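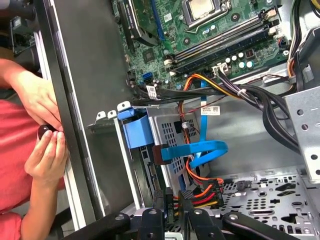

3. Materials and Procedure

Home Issues Articles Authors Contact
Share 5 Comments 2

3.1 The machines

The study drew on 1011 used desktop computers collected by Prendano from offices and schools, most of them in November. Machines were stored on pallets at the Venderley site and brought to the bench as they came up. Laptops, all-in-one units and servers were left out. So were towers with bent frames, which are slow to open and would have made the times hard to compare.

Each computer was given a Temba record number on arrival. The record held the maker, the model, the form of the case and a short note on its condition. Where the maker's label was missing, the model was read from the motherboard. If neither could be read, the maker was entered as unknown and the machine stayed in the study.

3.2 Order of work

Every tower was unplugged from the wall, laid on its side and opened. The worker then removed the parts in a fixed order: memory, expansion cards, drives, power supply, motherboard. Cable ties were cut only when a bundle blocked the next part. Otherwise the cables were unplugged at the board and left hanging until the power supply came out.

Memory comes first for a practical reason. The modules lift out once the latches at the ends of the slots are pressed down, and they are worth more per gram than anything else in the case except the processor. The memory slots in one of the Dell towers, already clear of modules, run below the processor socket in Figure 2.

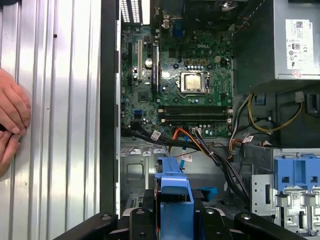

Were the hard drives erased before the parts were sorted?

Drives were pulled and logged during the teardown, then erased at a separate station before any of them went to resale. Drives that could not be erased were shredded.

3.3 Drive cages

The drive cage took up more of the working time than we had planned for. In some models it slides out after one latch is released. In others it is fixed with screws that can be reached only after the front panel has been taken off. Cables cause further delay – they often cross between the board and the cage, and a worker has to move them aside before reaching a screw head. We recorded the cage as a separate step for this reason and timed it from the first touch to the moment it was set down. 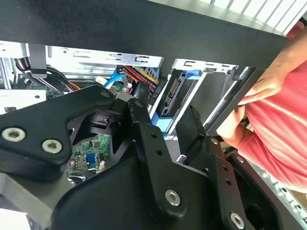 Photo: Haf Gittins / Drumum

Figure 3. Silver metal drive cage in an open tower, with black cables on the left and part of the green motherboard below them.

Three types of cage were coded: sliding, hinged and fixed. A cage that combined two types was coded by the one that had to be released last. Two workers coded the same set of machines on their own and then compared sheets. Where they disagreed, the case was opened again and a single code was agreed at the bench.

Side panels and other loose sheet metal were stacked by the bench and weighed at the end of the shift. Screws went into one tray and were weighed along with the steel. Coin-cell batteries were taken out before the boards left the bench and kept in a lidded tub, as the site rules require. Boards with a processor still seated were set aside – the retention lever was opened later, under better light, to avoid damage to the socket.

Times for each step are given in Section 4.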